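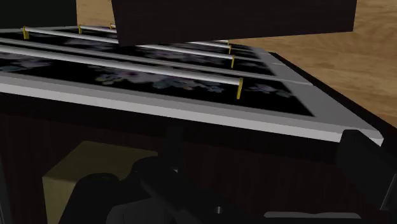 Brasteck Trailhead 2 Suspension Fork

The Trailhead 2 is a single-crown air fork for trail and light enduro bikes. It replaces the first Trailhead and uses the same lower casting, with a new damper and a stiffer crown. If you own the older fork, the new damper fits it as a cartridge swap and is sold separately under spare parts.

Air spring
The spring is self-balancing. Pump to the pressure on the chart, push the fork through its first third of travel a few times, then check the pressure again. It will have dropped a little. Top it up before you set sag. Volume spacers clip to the underside of the top cap and can be changed without letting oil out of the fork. One spacer is fitted at the factory and a second is in the box.

Damper
Rebound is adjusted at the bottom of the right leg. Low-speed compression is the blue dial on top. There is no lockout. Riders who want one for long road climbs should look at the Skollov cartridge, which fits the same leg and has a three-position lever.

Fit
Wheel size: 29 in. only
Travel: 150 mm
Axle: 15 x 110 mm, bolt-on
Steerer: tapered, uncut
Brake mount: post mount, 180 mm direct
Offset: 44 mm
Axle to crown: 586 mm with the long-stroke air shaft, which is a separate order

Check your frame maker's limit before you order the long-stroke shaft. We don't take back air shafts that have been installed.

Shop notes
Italo Ruggiero has had one on his own bike since December, mostly on wet clay and roots. He runs it five psi under the chart with both spacers in. His only complaint is the rebound knob, which is small and hard to turn with full-finger gloves. The seals were sticky for the first few rides and then settled down.

Lorraine Dunmore tried the same fork with the Skollov cartridge and preferred the standard damper on anything steep.

Service
Clean and re-oil the foam rings every 50 hours. Full damper service is due at 200 hours or once a year. Use Pristska 5-weight in the damper and nothing thicker. The lowers take any good bath oil. Our workshop does both services and turnaround is normally one week. Remove the fender and axle before you send the fork in, and tape your settings to the crown.

In the box
Fork, axle, star nut, one spare volume spacer, printed pressure chart. Shock pump not included. The Lefèvre digital pump reads in steps small enough for this fork and is stocked in both stores.

Colors: matte black, gloss gray
Price: $600
Spare damper cartridge: ask for current price
Order cutoff for same-day shipping: 2 p.m.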